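Subject: Re: [heydari-users] Colour shift when exporting at 80 per cent

On 6/14 at 15:19 the Vesa maintainer wrote:
> Exports below 100 per cent quality lose the embedded profile.
> Can anyone confirm on the Basholm build?

Confirmed on build 1519. The profile is dropped whenever the quality setting is under 100, and neutral greys then pick up a slight cast in viewers that assume their own default.

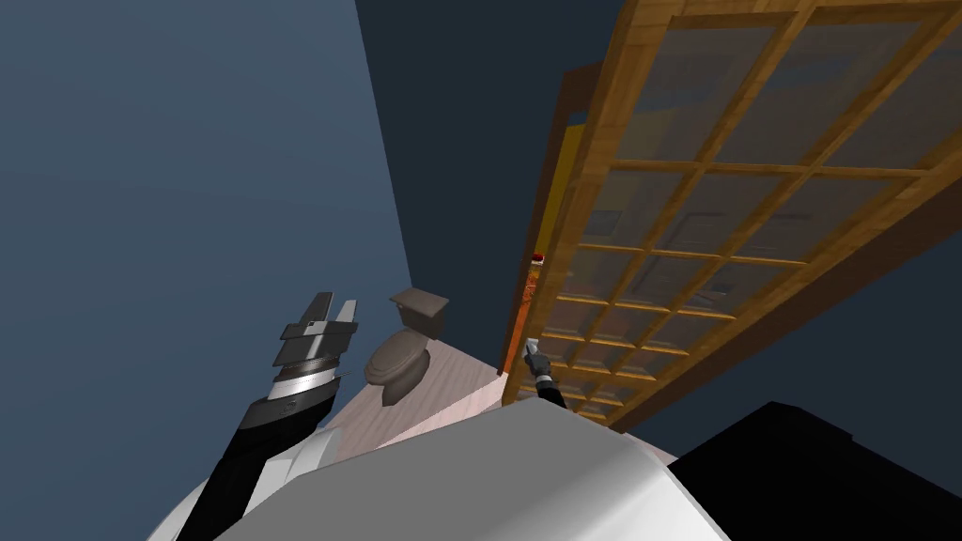
Hokico replied off-list that the profile survives if metadata stripping is disabled first, and asked whether I had tried it. I had not. With stripping off, 15 of 15 files kept the profile — so the fault is in the stripping step and the encoder can be left alone.

I'll file it against the export module. Until it's fixed, leave stripping off in your batch scripts.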